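I went to the December fair of astrology and writing in Gundia, and several people from our reading group asked me to tell them how it was. I write slowly in English, so this report comes with some delay. I will try to put in the practical things too, for those who think of going next year.

## Getting there and getting in

The fair is organized by Polel, the small publisher that makes the yearly almanac many of us use. It is held in the old Yurchenko building, a ten-minute walk uphill from the Gundia bus station. The signs begin only at the second corner. I walked first in the wrong direction and came to a school.

A day ticket costs 9 and the workshops are paid separately. At the door they give you a paper bag with the program, a pencil and a small card with the moon phases of the coming year. I asked for a second card for my sister and got it without any problem. The coat room is free, but it was full by ten in the morning, and I carried my winter coat the whole day. If you can, wear something thin and take a sweater in your bag.

## The almanac room

I started on the ground floor, where Polel shows its old almanacs. They say the collection has 536 issues, from many publishers and countries, and a printed list hangs next to the door. Most are behind glass. A smaller part is on open shelves and you may take these in your hands after you have washed them at the sink in the corner.

I spent more than an hour there. What interested me was how the advice for writers changed. In the oldest issues there is no such advice at all, only planting, haircuts, travel and the buying of animals. Later you find one line for "letters and contracts" under Mercury. Only in the more recent ones there is a full page for people who write books, with good days for starting and bad days for sending. I copied some sentences into my notebook. My favorite is from a page for Gemini: "Write the answer today and read it again on the day after tomorrow."

Many issues have remarks in pencil from their old owners. One owner had written after each full moon how she slept. It was mostly "badly."

## Workshop with Giang Phí

The first workshop I paid for was "A chart for your main character," with Giang Phí. She reads charts in the Chinese and also in the Western system, and she keeps them strictly apart, which I liked.

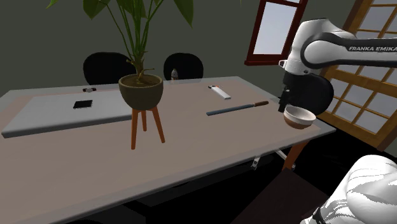

Giang Phí asks you to give your character a birth hour before you give a name. I had never done this. I always have the name first, and then the name is too strong and decides everything. She made us write down the hour, the place and the weather of the birth, and only then did she hand out the tables to find the animal and the element. My character is an old ship's cook, and he came out as an Earth Dog, although I had always thought of him as something with more fire. She also spoke for a while about the place where one draws charts, and she was quite strict on this. She wants a low light in the room, a plain dark wall and a long table with a pale surface, like the pinkish beige one in the picture, so that the lines on the paper are the strongest thing in front of you. My own table at home has a flowered oilcloth. I did not mention it.

After the break we exchanged characters with a neighbor and read each other's charts. The woman next to me had a detective born at four in the morning. She was not content with my reading and explained to me for a long time that he is not stubborn. I think he is.

One thing I did not like. The workshop was full, and for the people on the last chairs it was difficult to hear. Giang Phí has a soft voice and she did not want the microphone. Come early and sit in front.

## Lunch

There is a kitchen in the basement with lentil soup, bread, and a cake with poppy seeds. The soup was good and very hot. You can pay only with cash there, which was not written in the program. I had just enough coins for the soup, and the cake I know only from looking.

## The lecture in the afternoon

Orhun Değirmenci spoke in the big hall about the retrograde of Mercury and the habit of revising. The hall has 200 seats, and people were standing along the sides. His main idea is simple. He says that many writers use the retrograde as an excuse to stop, but the old texts speak about going back over a road, and this is a kind of work too. He recommends that you take out a finished chapter in these weeks and read it aloud from the end to the beginning, paragraph by paragraph.
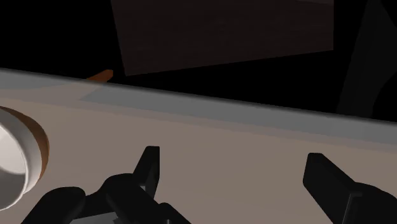 He tried it before us with a page of his own, an old one, and it was a bit painful for him, I believe. He found the same adjective three times and stopped to correct it with a pen while we waited. I have tried the method at home since then. It takes much patience, but I found two paragraphs that said the same thing in other words, and I took one away.

In the questions a man wanted to know if the advice works also for people who do not believe in Mercury. Orhun Değirmenci answered that his publisher does not believe in Mercury either and still wants the chapter in time. There was laughing, and then came a much longer question about house systems, which I could not follow to the end.

## The stands

On the upper floor there are the stands. I saw notebooks, candles, star maps, tarot decks, second-hand books and tea. The books were the best part. I bought a worn dictionary of symbols with a broken back and a thin book about the lunar mansions.

Flirkix had a stand for its calendar program, which sends you a writing task with each new moon. I let them put it on my phone for trying. The tasks are nice, but the letters are small for my eyes and I went back to paper after some days. Their second product is a box with 200 cards with opening sentences, sorted by sign. I looked through the Capricorn ones and they were rather gloomy. A girl beside me was reading the Leo cards aloud to her mother and both enjoyed it very much.

## For those who want to go

- Reserve the workshops before you travel. On the day itself there was nothing left.
- Bring cash for the kitchen and for the second-hand books.
- The almanac room closes at four, earlier than the rest.
- The elevator goes only to the first floor, and for the stands there are stairs. They are steep.
- The last bus down to the railway station leaves at half past six, and it was already very full when it came.

I would go again, mainly for the almanac room, where I did not get farther than the third shelf. The ship's cook has now a birth hour and a new first chapter, and I will bring it to our next meeting if I finish the typing.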